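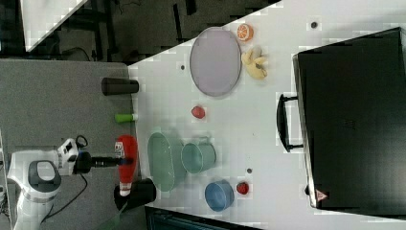
Household items and toy foods on the white table

Category: Residents' Association > Minutes

Posted in April by Harriet Greenberg, minutes secretary

Minutes of the Cindmont Residents' Association, held in the Murora Room

Present: Vira Kuzmenko (chair), Duván Grajales, Maksym Kostiuk, Vira Moroz, Harriet Greenberg (minutes) and 11 residents. Apologies from the Derkach Street end, where the water was off again.

Vira K. opened at 7.15 and thanked everyone for turning out on such a filthy evening, and Duván for the ginger cake, which was much admired and did not last long.

1. Last minutes. Agreed, with one correction: the hedge by the bus shelter belongs to the council and not to Maksym, who would like this known.

2. Allotment path. Maksym has had a price from Pikau for gravelling the stretch between the gate and the water butts. It comes to nearly £2,000, and there was a long and good-natured talk about whether bark would do instead. Vira Moroz remembered the bark we put down behind the garages, and what the blackbirds made of it. Maksym to ask Pikau for a price on the bottom half only.

3. Summer lunch. We all want one again! Long tables on the green if it's dry, the hall if not. Vira M. will do the big rice dish and is happy for people to bring whatever they like, though she did ask for fewer quiches. Harriet has the bunting, most of it untangled. Tables out from 11, please.

4. Parking on Derkach Street. Three residents spoke. Feelings are still strong about the white van, but it was agreed to put a friendly note through doors before writing to anyone official. Duván to draft it and Vira K. to take out the capital letters.

5. Any other business. The lamp by the post box is flickering - Harriet has reported it twice and will try again. A brown glove was handed in and is on the hall windowsill.

Closed at 8.50. Next meeting in the same room, and Duván has been asked, very nicely, for another cake.

We use cookies to remember your settings. Accept / Manage choices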